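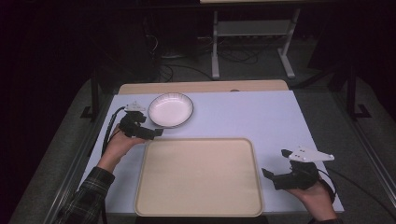

餐具与台面用品 / 托盘与碗 / 表面斑点、移位

工单主题：米色大托盘盘底出现深色斑点，清洗后仍可见；托盘在白色垫板上移位
提交人：Ekow Aidoo
受理人：Akosua Nutsugah
提交日期：2018年10月4日
所属单位：Clendport 培训餐室
优先级：一般
状态：部分解决，斑点一项待供应方书面答复

一、问题描述

培训餐室现用的米色长方形托盘，圆角，边沿略高，由 Skurka 供货，自四月起投入使用。托盘平时放在白色桌面的浅色垫板上，与深色细边的白色圆碗配套摆放。碗为 Kawaguchi 系列浅碗，领用登记中归入同一套餐具。

提交人反映两项情况。其一，部分托盘盘底有细小的深色斑点，按日常程序清洗并擦干后仍然存在，用手指触摸无明显凸起。其二，托盘摆放到位后，在取放圆碗时会向桌沿方向滑动，有时需用另一只手扶住边沿方能将碗放稳。

提交人希望确认：斑点属于污渍、磨损还是材料本身所带；托盘是否可以继续使用；移位问题应通过更换托盘解决，还是调整垫板即可。

二、适用范围

本工单仅涉及米色长方形托盘及其下方垫板。圆碗釉面、碗边及桌架不在检查范围之内，如检查中发现异常，另行开单。同批领用的小号托盘未收到类似反映，暂不纳入。

三、初步检查

受理人到场后先核对领用登记，确认报修托盘共4只，均为同一批次。逐只翻看正反两面，背面未见裂纹，四角无翘起。将托盘平放于检验用玻璃板上，按压各角，均无晃动，可以排除因盘体变形导致的移位。

边沿检查以目视与手触结合进行。沿圆角内侧用干布擦拭，布面无残留。边沿内侧与盘底相接处颜色略深，四周一致，属光线在转折处形成的正常明暗，不作为缺陷登记。此前曾有值班人员将该处误判为积垢并用硬刷反复刷洗，现提请各班次停止此类操作，以免损伤哑光表面。 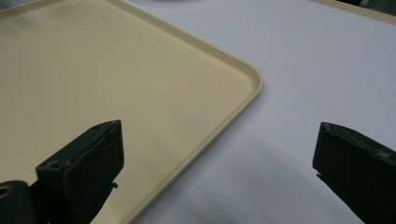

图二　托盘圆角及盘底局部

四、斑点的判断过程

受理人按以下顺序处理，每一步完成后均在同一灯光下复看。

步骤一：以清水浸湿软布，擦拭斑点处，再用干布吸干。斑点无变化。

步骤二：取 Clirex 中性清洁剂，按标签所列比例兑入1,000毫升温水，将软布浸湿后敷于斑点处，静置后擦净。报修托盘中有一只的斑点消失，判断为附着物；其余无变化。

步骤三：将其余托盘盘底朝上斜置于侧光下，观察斑点是否高于或低于周围表面。未见凹坑，亦未见划痕延伸，斑点边缘清楚。

步骤四：调取同批未启用的备用托盘一只，在相同灯光下对照。备用托盘表面同样带有轻微的细点纹理，并有一处颜色较深的细点，大小与报修托盘相近。

根据上述结果，受理人认为除已擦除的一处外，其余斑点较可能为材料中原有的色点，但仅凭目视不能作出最终结论。是否涉及材料成分，须由供货方说明。
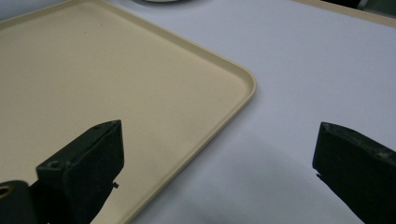
托盘的登记编号目前贴在背面，使用中无法看到，值班人员报告斑点位置时各有各的说法，有人以靠窗一侧为准，有人以自己所站的一侧为准，致使同一只托盘被重复登记。现要求统一以圆角为参照进行记录，先写明距哪一个圆角最近，再写明靠长边还是靠短边。像本处这样盘内空置、盘底仅见一处极小深色斑点的情况，记为“单点，未扩散”；如出现两处以上相连，或斑点周围有变色，记为“疑似扩散”，并立即停用该托盘。记录时应将盘内物品全部移开，碗的投影落在盘底上容易掩盖浅色痕迹，亦容易被误认为色差。

五、移位问题的检查

将垫板四边与桌面对齐后，用手轻推托盘长边，托盘在垫板上可以滑动，垫板本身在桌面上也有轻微位移。将垫板取下，托盘直接置于白色桌面时，滑动程度有所减轻。据此判断移位由两处接触面共同造成，以垫板与桌面之间的位移为主。

经查，垫板上次更换时未重新贴防滑条。旧防滑条的残胶仍留在垫板背面一角，造成该角与桌面贴合不严。受理人已清除残胶，并在垫板背面四角加贴透明防滑片，每角一片，完成后静置4小时方恢复使用。

复测方法为：将圆碗放在托盘左侧，提起，再放回原位，随后更换到右侧重复进行。复测中垫板未再移位，托盘仍有极轻微的滑动，不影响摆放。托盘底面是否需要另加防滑垫，由餐室根据使用情况自行决定。受理人的意见是暂不加装，因防滑垫边缘易藏水，会增加擦干的工作量。

六、摆放要求（临时）

在供应方答复之前，请各班次按以下要求执行：

1. 托盘近侧边沿不得超出垫板边缘。需要在盘外放置圆碗时，碗应放在垫板范围以内，并与托盘边沿留出间隙，不得压在边沿之上。

2. 圆碗应自上方垂直放下，不得沿盘底推移。碗底圈足与哑光表面反复摩擦，可能留下灰色擦痕，这类擦痕与本工单所述斑点不同，应分别登记。

3. 清洗使用软布或软海绵。硬刷、钢丝球及含研磨颗粒的清洁用品一律停用。

4. 托盘擦干后竖立存放，盘与盘之间以软布隔开，不得将圆碗叠放于托盘内一并入柜。

七、往来记录

Yayra Quaye 留言：请确认已擦除斑点的那一只托盘能否先行归还。下一期培训的餐具数量已经报出，如该托盘不能归还，需从备用中调拨，并同时更改领用单。

Akosua Nutsugah 答复：可以归还。该托盘已重新清洗、擦干并复看，盘底与边沿均无异常，归还时请在领用单备注栏填写“已检”。其余托盘暂存于餐室工作柜上层，待供应方答复后一并处理。备用托盘因用于对照，请勿启用。

Matěj Štefanec 代表 Skurka 来函：收到所附记录。该款托盘的米色面层在制作时加入细点纹理，个别色点偏深属于可能出现的情况，但需核对批次留样后才能正式确认。请贵方保留一只带斑点的托盘及对照托盘，勿使用溶剂处理。若核对结果与留样不符，将按供货约定予以更换。

Akosua Nutsugah 答复：已按要求保留。请在书面答复中分别说明两点：色点是否属于面层本身；在日常中性清洗条件下，色点是否会扩大或脱落。后一点关系到托盘能否继续直接接触食物，餐室不接受仅以外观为依据的答复。
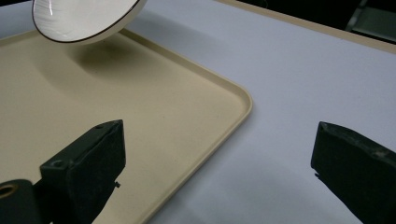 Kwaku Osei 留言：垫板防滑片加贴以后，本班摆台时托盘没有再往桌沿滑，取碗时也不必再用手扶着。另有一事请一并考虑：垫板背面贴了防滑片，收台时不能再像以前那样直接抽出，只能先把托盘和碗全部拿开，再从一角掀起。有同事仍按旧习惯抽拉，防滑片的一边已经略有卷起。建议在收台说明中补上一句。另外，斑点的登记方法改为以圆角为准之后，交接时确实好核对，但新来的同事仍会问，托盘调转方向以后应当以哪一个圆角为准。

Akosua Nutsugah 答复：两项意见均采纳。收台说明增加如下文字：“先移开托盘及圆碗，再由垫板任一角向上掀起，不得平拉。”卷起的防滑片请整片更换，不要按压后继续使用，以免再次形成残胶。关于圆角的认定，以背面编号标签所在的一角为首角，翻回正面后在登记表示意图上标出对应位置，其余各角按顺时针方向依次编号。托盘在使用中如何朝向不影响登记。

Ekow Aidoo 留言：已转发各班次。登记表示意图已重新绘制，旧表收回。原先重复登记的条目已合并，合并后的记录附在餐室台账末页。另请确认，临时摆放要求中关于竖立存放的一条，是否同样适用于小号托盘。目前小号托盘为平放叠存，柜内隔板间距有限，如需竖立，须另行调整隔板。

Akosua Nutsugah 答复：小号托盘不在本工单范围之内，仍按原方式存放，不必调整隔板。

八、处理结果

移位问题：已解决。原因为垫板背面残胶及防滑条缺失，已清除残胶并加贴防滑片。

斑点问题：一处为附着物，已清除；其余判断为材料原有色点的可能性较大，待 Skurka 核对批次留样后书面答复。答复收到之前，相关托盘停用。

登记问题：位置描述方式已统一，登记表已更新。

后续事项由受理人跟进。供应方书面答复收到后，将附于本工单之下，同时通知 Ekow Aidoo 与 Yayra Quaye 办理归还或更换手续。如其他餐室使用同批次托盘并发现类似斑点，请在本类别下新开工单，注明领用批次、所用清洁剂名称以及斑点距首角的方位。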